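Oltis Field: Pre-Game Safety Inspection, Varsity and JV Football
Inspection sheet with comments, April walkthrough before spring practice

Inspector: Agnes Strachan
Second signature: Byung-chul Chae (athletic training)
Distribution: Nam-gil Ki (head coach), Yi-an Yang (facilities)

Ratings: P = pass. F = fail, out of use until fixed. C = conditional, see comment.

1. PLAYING SURFACE

1.1 Turf seams flat, no lifting at hash marks: P
1.2 Infill depth, 14 test points: C
Comment: Low at both goal mouths and at the kicking spot on the north end. Top up and drag before the first full-contact session. Retest the low points only.
1.3 Surface hardness test on file: P
1.4 Irrigation boxes and drain covers flush: F
Comment: Cover behind the visitor bench rocks underfoot. Bolt missing on the track side. Coned off at time of inspection. Same cover was written up last season and shimmed. Shimming is not accepted as a repair this time.
1.5 Sideline clear of fixed objects: C
Comment: Long jump board stored inside the restraining line. Move to the east shed.
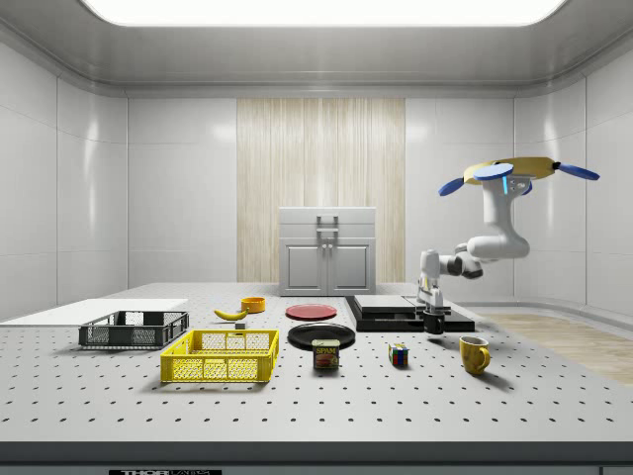

1.6 Pylons soft, weighted, no exposed hardware: P

2. GOALPOSTS

2.1 Base padding, full height, both ends: C
Comment: South pad has slipped and leaves a gap at ground level. Straps are stretched. New straps are on order from Gondine. Until they arrive, re-tension before each practice and initial the log.
2.2 Crossbar level: P
2.3 Anchor bolts torqued: P
2.4 Ball-stop net and cables: F
Comment: Frayed cable at the left-hand pulley, north end. Net lowered and tagged. Kickers work at the south end only. Coach Ki was told at the walkthrough.

3. SLEDS, DUMMIES AND SMALL EQUIPMENT

3.1 Two-man sled, welds and skids: P
3.2 Five-man sled, pad fasteners: C
Comment: Pad 4 turns on its mount. Tighten and use thread lock.
3.3 Tackling dummies, covers intact: P
3.4 Kicking tees and holders free of cracks: P
3.5 Small items off the floor and on a work surface for sorting: P 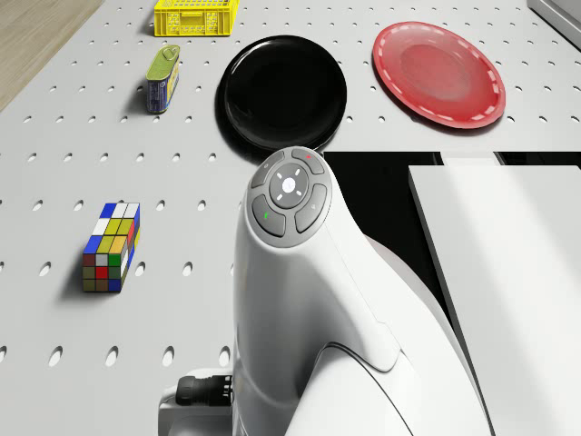

Crate and tin on the pegboard top.

3.6 Helmet reconditioning labels current: C
Comment: 231 helmets on the inventory. Labels on 34 are past date. These are bagged and held in the cage and may not be issued, including for walk-throughs. Pirance has confirmed pickup. Ha-neul So keeps the list by shell number.
3.7 Shoulder pad straps and rivets: P

4. SIDELINE MEDICAL

4.1 AED present, battery indicator green, pads in date: P
4.2 Spine board with straps and head blocks: P
4.3 Face mask removal tools, home and visitor side: F
Comment: Home side kit complete. Visitor side kit has a driver but no cutter. B. Chae to replace before any scrimmage with an outside team.
4.4 Immersion tub, ice source and rectal thermometer available: C
Comment: Tub holds water. The ice machine in the field house is slow to recover after the first dump. Fill the chest coolers by 2 p.m. on practice days.
4.5 Drinking water containers cleaned and dated: P
4.6 Emergency action plan posted at both gates: C
Comment: North gate copy shows the old ambulance entrance. Replace with the current map. The service road is the correct route.
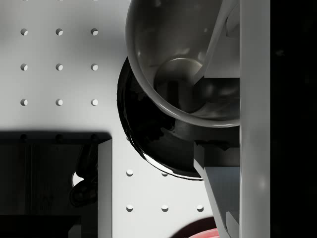 Photo: Ogbonna

5. STANDS AND PRESS BOX

5.1 Guardrails, all rows: P
5.2 Bleacher planks, end caps: C
Comment: End caps missing in the student section, upper rows. Sharp edges. Tape as a temporary measure, replace before the public is admitted.
5.3 Aisle lighting: P
5.4 Press box ladder and roof hatch: P
Comment: Hatch latch is stiff but holds. Film crew to clip on when the hatch is open. No more than two on the roof.
5.5 Scoreboard power disconnect labeled: P

6. OPEN ITEMS AND OWNERS

1.4 Drain cover: Yang. Before first practice.
2.4 Net cable: Yang. Before north end is used for kicking.
3.6 Helmets: So. Reissue on return only, with new labels checked against the list.
4.3 Cutter: Chae. Before first scrimmage.
4.6 Gate map: Strachan.
5.2 End caps: Yang. Before public admission.

Remaining C items are to be closed by the equipment room and initialed on the wall copy. An F item may be closed only after reinspection by the person who signed this sheet. Verbal reports of repair are not accepted.

Signed: A. Strachan, B. Chae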